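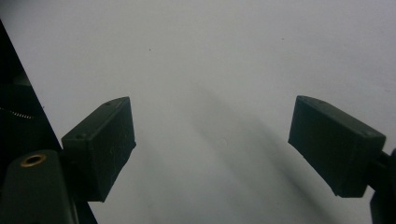 Search this site Search Go

Home Coursework Projects Reading list Contact

December | Student project report, Clustley College sports studies

Does a warm-up shooting routine improve free throws?

Coaches at our level repeat a lot of claims that they can't back up. One is that a fixed shooting routine before a basketball match lifts free-throw accuracy. The Skusham under-18s swear by theirs. I wanted to see numbers.

Method

Players took 200 free throws after the usual routine and another 200 after a light jog and nothing else. Both sets were shot in the same hall, at the same basket, with the Trillotetti match ball the club uses. I kept the score sheet myself. The order was not randomised, and that is a weakness.

Results

With the routine, 159 went in. Without it, the total was 18 lower. On paper that looks like a win for the routine, and the squad certainly took it as one. 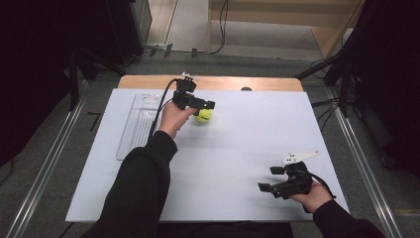 Tennis ball on or just above the white board, with a black gripper in each hand.

Discussion

I am less convinced. The jog-only set came second, when legs were tired and attention had gone. Everyone also knew which result the club hoped for. The Pálfi drill sheet, where the routine comes from, promises "sharper hands" but never says how sharp, or compared with what.

Two of the weaker shooters accounted for most of the drop. Take them out and the gap nearly closes, although I decided against leaving them out after seeing the results.

Further work

Repeat with the order swapped, on separate evenings, and have someone from outside the club keep score. Until then I would not tell Skusham to change anything, or Clustley to copy it.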